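Write the Rule Before the First Cup

In our field we like to speak about big standards. Safety of arms, safety of batteries, who is responsible when a machine breaks something. I have nothing against this. But I think the rules we miss most are the small ones, for the table where a person shows a task by hand and the grippers record it.

At Kimis, where I worked until March, our first rule sheet had 8 points. Five were about file names. Not one said what the table must look like before a recording starts, or when a task is finished. Is a cup "on the stand" if it hangs crooked on the peg? Each of us had an own answer, and all the answers went into the same data. 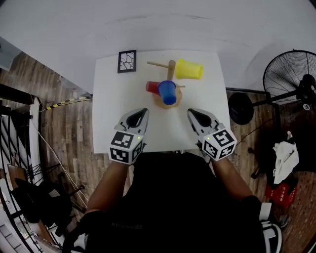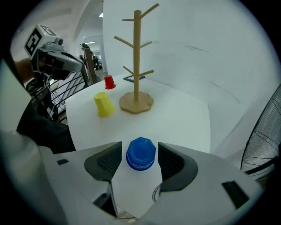
Cups and a wooden stand on a white table, with hand-held grippers. Both pictures: Ganddale.

A task with three cups looks too simple for rules. I believe the opposite. When the task is simple, people trust their habits, and habits are different from one person to the next. One always begins with the left hand. Another turns the cup over first. Both ways can be good, but the sheet should say if both are allowed.

My proposal is modest. Write down the start and the end of the task, with a photo of each. Write what counts as a mistake, and keep the mistakes - do not delete them quietly on Friday evening. Let 2 people check the same recordings separately and compare. At Kekex we did this with 3311 recordings, and the arguments it caused were more useful to me than any meeting.

Some colleagues say that strict rules make the data too clean, and I take this seriously. A good rule can ask for variety also: move the stand, change the order of the cups. It only has to be written.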